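Aug 19, 2022

Woke before the alarm again. The truck with the bad brakes went down the hill at its usual time and after that there was no point lying there. Made coffee, ate the end of the rye bread standing up, and looked at the river from the back step. It is lower than I have seen it since we moved to Sostdale. The gravel bar under the footbridge has grass on it now.

Watering is still limited to two evenings a week, and tonight is one of them, so most of the day got arranged around that. The tomatoes are fine. The beans are finished, or finished enough that I am not going to spend water on them. I pulled the first row before it got hot and left the second because my back was complaining. Put the vines on the heap and found one good squash underneath that I had missed completely.

Drove to Masen at ten for the pump part. The store had the old one in a tray on the counter and the new one in a box, and they did not look alike to me, but the man said they fit the same. $12 for the gasket and another 20 for the valve. I kept the receipt this time. Parked by the feed store and walked over to the library to return the two books on wells, which I renewed so often in the spring that the desk had stopped asking.

They have a new table of local history near the window. One of the pamphlets was about the Nevel orchard, which used to cover the whole slope above our road. I had no idea. Apparently they shipped 300 boxes a week in a good fall, all pears. There is one pear tree left behind the shed and I have been calling it an apple tree with something wrong with it. Must be from that time, or grown up from it. I copied down the name of the variety but the handwriting in my notebook is so bad that I can't read it now.

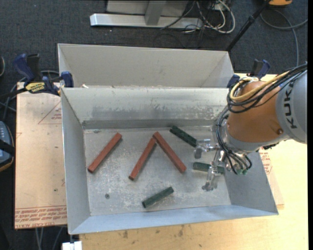 *Red and green blocks in the gray bin.*

Lunch at home, cold noodles and the rest of the cucumber. Then the pump. The new valve did fit, though it took me most of an hour to get the old one off. It had rusted on and I did not want to hit it too hard. Used the penetrating oil, waited, used it again. When it finally gave I scraped two knuckles on the bracket. The gasket went in without any trouble and the thing has been holding pressure since three o'clock. I will check it again before bed.

Called Dantas about the roof while I was waiting on the oil. They can come look at the north side, but not until they finish the school. That is fine as long as it stays dry. If it rains I will be glad for the garden and sorry for the hall ceiling. The stain up there is no bigger than it was in January - I drew a pencil line around it then and it is still inside the line.

Slept for a while in the chair after that. Too hot to do anything else. Woke up with the radio talking about reservoir levels.

Watered from 6 until the light started to go. Did the tomatoes first, then the peppers, then gave the pear tree a long drink, which I have never done before. It has five or six small fruits near the top - hard as stones still. I would like to know when they are meant to be picked. The pamphlet might say, so I will ask to see it again next time I am in town.

Leftover soup for supper. Windows open on both sides of the house and a little air coming through. Need to buy more bread.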